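12/11/18

# Teaching two arms to fold a towel

Hello again from the Sustthorpe workroom! A few of you asked after my last update what I do with my days now that the paperwork's out of the way, and the answer is that I fold towels. Well, I sit in a chair with a handle in each fist and a pair of robot arms folds the towel, a bit late and a bit clumsily, wherever my hands tell it to. Every go gets saved, and the saved goes are what the arms will learn from later on.

We call the whole thing Hosevik (Elsie Penrose picked the name years ago and it's far too late to change it now). The plan is 626 good folds by July. I do 40 a session when my shoulders are behaving, then Ketsara Limsakul takes over and does her 40, and she is annoyingly neat at it. Her folds have square corners. Mine have what Elsie kindly calls character.

The first thing you learn is that cloth doesn't stay where you left it. You nudge one corner and the opposite one creeps off, and by the time you've chased it back there's a new ruck in the middle. With my own fingers I'd sort that out without looking. Through the handles I can't feel a thing, so it's all done by eye — mostly by the little views from the wrists, which took me ages to trust. I kept leaning sideways to peer round the arm, and Ketsara kept telling me to sit up.

Anyway, some pictures!

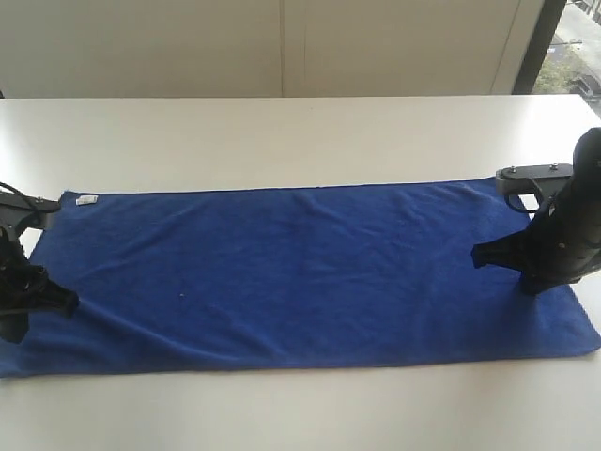
Both arms at the table, one at each end of the towel.

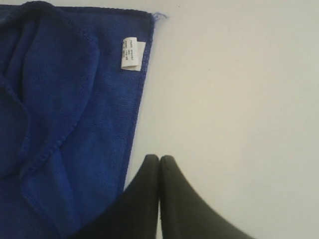
From one of the wrists, with the fingers together and the care label in view. I like having that label to steer by.
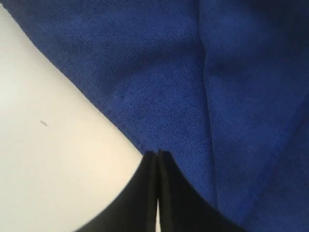 I've got a bit of a routine now. Come down slowly, stop, breathe out, and only then squeeze the handle. If I go straight in I nearly always grab too much, and then the fold starts with a fat pleat in it that never goes away. Ketsara does it differently: she slides in low from the side and sort of scoops. We argued over which way was better to teach and in the end we kept both, so whoever sits down to train the thing will have a nice mixture to deal with. Sorry, Elsie.

We also keep the fumbles, as long as the person driving puts them right in the same go. I was shy about that to begin with, but a dropped corner picked up again is worth having. The ones we bin are where somebody sneezes and lets go of the handles altogether (me, twice).

Once the towels are done it's the Duangkaew set, 200 goes with pillowcases, and I'm told pillowcases are horrible. If you'd like a turn in the chair before then, drop me a line and I'll find you a slot. Bring a cushion, that seat is hard!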